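手持夹爪课程项目报告（第二部分：筷子、勺子、叉子）

上一部分讲的是杯子和盒子，那些东西好抓，数据也好看，我们当时挺得意的。然后老师在批注里写了一句：“餐具呢？”好吧，于是就有了这一部分。

我们组三个人：我、袁卓然、顾文杰。分工很简单，卓然管标定和时间同步，文杰管回放脚本，我负责拿着夹爪一遍一遍地夹（所以手最酸的是我！）。钟海燕师姐把她家乡下老房子的厨房借给我们用了，光线特别足，窗户一大排，后来也给我们惹了点麻烦，后面再说。

这次要比的是两种指垫：硬一点的条纹垫，和我们自己贴的软硅胶片。软硅胶片是顾文杰网上买的，牌子叫 Heltora，便宜，贴上去之后摩擦力确实大。任务有三种：夹起平放的勺子、夹起平放的筷子、把筷子竖着拿稳。每种任务、每种指垫都做了一样多的次数，加起来一共617条，去掉同步出错的13条，剩下的全部进了统计。

先说勺子。勺子比我想的容易，勺柄细长，指尖只要贴着桌面往下压一点点就能合上，两种指垫几乎没差别。叉子也差不多，大叉子比小叉子省心，因为柄重，夹起来不怎么转。

筷子就完全是另一回事了。细筷子平放在桌布上的时候，夹爪一合，桌布先被夹起来一个褶，筷子反而溜了……软硅胶片在这里吃亏最大，它太黏布了。条纹垫会好一些，筷子有时候正好卡进纹路里，但角度偏了就会滚。带竹节的那种筷子最好夹，有节的地方自己就挡住了，我们后来都说要是全天下的筷子都长这样就好了。
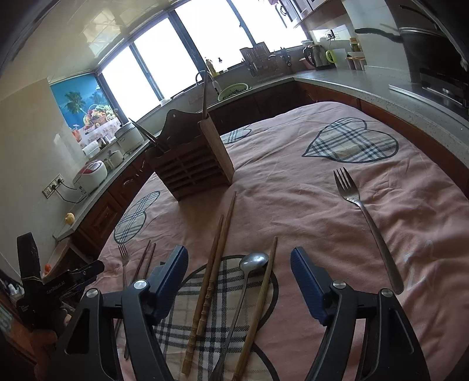
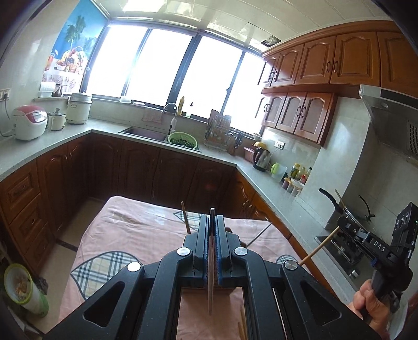

图3、图4　条纹指垫与餐具任务：图3为手指张开，中间是勺子；图4为夹住一根竖直的筷子，右侧是另一只手持夹爪。

竖着拿筷子这一项，刚开始我用的是“从上往下夹”，筷子会绕着两个指垫的接触点慢慢转，像钟摆一样。改成让筷子贴着指垫中线、夹得深一点之后，就稳多了。卓然说这其实是接触面长度的问题，跟材料关系没那么大，我一开始不服，把两种指垫的结果按夹持深度重新分了组，嗯，他是对的。

双手配合我们也试了，一只夹爪拿一根，再把两根筷子往一起凑。这部分次数太少，不放进表格，只说感受：难点在眼睛。夹爪自己会挡住一大块视野，两只手靠近以后，右手那只常常把左手正要对的筷子尖挡掉。我练了一个下午才勉强有点手感。

再说窗户的麻烦。自动曝光在夹爪朝窗户抬起的时候会跳一下，画面里桌面突然变暗，筷子边缘就糊了，文杰的检测脚本在这种帧上基本是瞎猜。我们试过把曝光锁死，室内细节好了，窗户那边全白，不过我们反正不看窗户。最后定的是锁曝光，再把每条开头的200帧丢掉，等手稳下来再算。轨迹平滑用的是课程给的 Hinport 工具包，默认参数对慢动作没问题，动作一快就把合爪那一下给抹平了，大家用的时候记得把窗口调小。

还没解决的有两件事。一是夹持力我们没有真正测，现在只能看开合宽度来猜；二是深色筷子的检测率明显比浅色的低，还没弄清楚是对比度的问题还是训练样本太少。肖晨曦那组手里有力传感器，说好下周五借我们用一天，到时候先补竖直筷子那一项，表格会更新在附录B里。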